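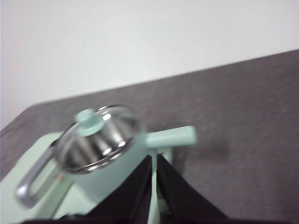 Shireen Ngcobo wrote in to say I'm too soft on famous people, and that anyone paid to sing for a living should cope with a few questions about their divorce.

Well, maybe, Shireen! But I watched the Oluf Hafstein interview again last night (all 21 minutes of it, with a cup of tea going cold) and I still squirmed. He'd come on to talk about the new album. He got 2 questions on the songs and then it was the ex-wife, the house, the ex-wife again — and when he finally took his microphone off, the papers called it a tantrum.

I'd have gone a lot sooner, and I like a chat.

Yes, he sold his wedding photos to a magazine back in the day, and I bought it, so I'm no saint. I just don't think that one sale means we get the rest of his life thrown in for free. Ask him about the drumming on Oltovitz instead. I've been dying to know who played on that since September.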